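Chapter 7
Setting the Autumn Table: Colour, Balance and the Empty Plate

By November the markets are full of squashes, and almost everyone who likes cooking for friends has carried one home simply because it looked so good. Where does it go once it's on the table? That question is the start of this chapter, and I think it's one of the most enjoyable in the whole book, because you can try out every answer in a few minutes with things you already own.

In Chapter 6 we worked with linen, glass and cutlery, all of it chosen to stay quiet. Now we bring in strong colour. A striped pumpkin is a gift to a beginner! It has a clear outline, it sits steadily, and its ribs lead the eye from the stalk down to the cloth. It is also quite bossy. Put one beside a patterned plate on a checked cloth and the three will argue all through dinner.

So we begin with as little as possible: a plain cloth, a plate and a pair of pumpkins. Kazue Oda, who taught table design at the Ueda school for many years, gave her new students exactly these and let them spend a whole morning on them. Catalina Rivadeneira was one of those students, and her notebooks from the course (we'll be borrowing from them again in section 7.3) are crowded with little circles, page after page, as she shifted the pumpkins nearer the plate, then further out, then up towards the back of the table.
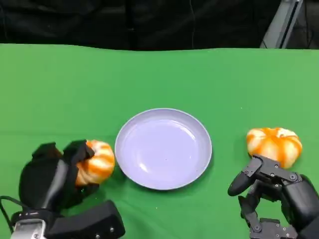 Fig. 7.1 Plate and two striped pumpkins on a green cloth.

Look first at the colours. Orange and green are both strong, and they make each other stronger, so the pale plate between the pumpkins gives the eye somewhere to rest. It has a faint lilac tint, and against that green you notice it far more than you would on a white cloth. Try covering the plate in the figure with your thumb and see how different the table feels.

Now think about weight. A pumpkin on either side makes a balanced row, calm and a little formal. If both went to the left, the plate would have to hold up the other half of the table by itself. Some of the liveliest settings in this chapter do just that, including the long harvest table at Hetholm on page 475, but they need more care, and we'll come to them once you are happy with the simple row.

Before you read on, clear a space and lay a plain cloth, any colour you like. Set down one plate and two round things: pumpkins, onions, oranges, even balls of wool. Make four arrangements and sketch each one quickly. Keep the sketches, as you will need them for the first exercise.

7.1 Choosing the cloth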